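Pirilmont adds two-arm shelf restocking to its demonstration program

Pirilmont has extended its teleoperation program to drink restocking, a task in which two arms load and face cans in a gravity-feed tray. Recording began in August at the company's lab and uses the same operator interface, called Ilie, that was introduced for its earlier box-folding work.

In each session an operator drives both arms of the cell by remote control. Joint positions, gripper opening and camera video are logged together from the moment the operator closes the start pedal. A session lasts 34 minutes, including resets, and is followed by a break. The company has trained 18 operators so far, most of whom had no prior experience with robot arms.

"Cans look easy and they are not," said Lenuța Tudose, who leads data collection at Pirilmont. "The lane is barely wider than the can. If the operator comes in with a few degrees of tilt, the base catches on the divider and the can behind it moves too. We want those corrections in the data, so we don't throw out a run for one bad approach."

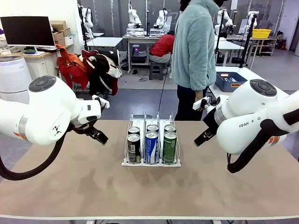
The task is split into 4 stages: pick, insert, face and check. Facing, in which the can is turned until its label points forward, takes the longest to demonstrate. Operators are told to hold the tray with one gripper while turning the can with the other, but they may choose which arm does which. Tudose said the mix of left-handed and right-handed strategies caused trouble in early training runs, and the team now tags each episode with the holding arm.

Clear trays present a separate problem. Depth readings through acrylic are unreliable, and the first policy trained on the data often closed the gripper short of the can. The current version relies on color images from the wrist cameras and ignores depth during insertion.

In an internal test, a policy trained on the August recordings completed 29 of 34 restocking attempts without operator help. Most of the failures occurred at the facing stage. Cans with dented rims were left out of the test.

Anolmont, which supplies store fixtures, is providing trays in several lane widths for the next round of recording. Rorkley, a vending operator, will review the stage labels and has asked for bottles to be added. Pirilmont said bottles will require longer gripper fingers, and it has not set a date for that work.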